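Wollis 1-0 Drodcombe. Few thoughts on that before I go to bed.

First half was poor from both sides. Wollis had most of the ball and did nothing with it until the corner. Drodcombe sat in a back five and looked happy with a point.

The goal: short corner, pulled back to the edge of the box, Hoxha hits it first time through a crowd. I don't think the keeper saw it until it was past him.

That's 3 in his last four for Senad Hoxha, all from outside the area. He was playing right back in September.

Attendance was given as 1548. It was 859 for the same fixture last season, on a Saturday afternoon. This was a Tuesday night and it was raining by halftime.

Drodcombe's best spell came right after the break. Two headers over the bar, one cleared off the line. They should have scored from the second header. Free at the back post, six yards out.

The change that settled it was Papadopoulos coming on for the left winger. Wollis went from a 4-3-3 to a 4-4-2 and stopped getting outnumbered in the middle.
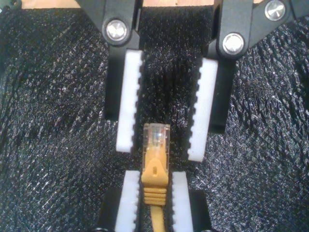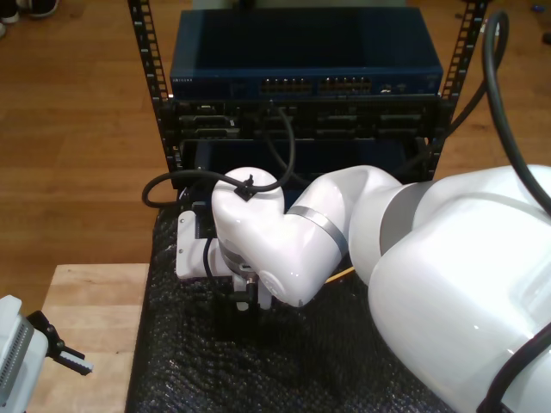
Fatos Papadopoulos is 34 and he doesn't run much anymore, but he reads the second ball better than anyone in this division. Watch him when the keeper kicks long. He's already standing where it drops. For the last half hour the Wollis midfield had a grip like the fingers on that yellow connector, one on each side of whoever had the ball, and Drodcombe's number 10 couldn't turn. He was taken off with ten minutes left and went straight down the tunnel.

I'd start Papadopoulos on Saturday. He probably can't do ninety. Give him sixty and see where you are.

The penalty shout. I've watched it back on the club stream and I still don't think it's one. The defender's arm is down by his side and the ball comes off his hip first. The linesman had the best view and he kept his flag down.

Booking for the Drodcombe manager was fair. He was ten yards out of his area.

Table now: Berisha top, Wollis two points back with a game in hand. Nevulcombe are third and have played one more than everybody.

Berisha still have to come to our place. They had 938 for their last home game, so I expect they'll bring a decent number.

Wollis away record is the worry. One win in five, and that was against the bottom side. They drop too deep on the road and leave the striker on his own.

Nevulcombe away next. Small pitch, long grass, everything goes in the air. Not a game for short corners.

Team I'd pick: same back four, Papadopoulos in for the left winger, Hoxha kept central. Leave the rest alone.

Coach leaves the club lot at 11. Tickets are at the gate only, cash or card.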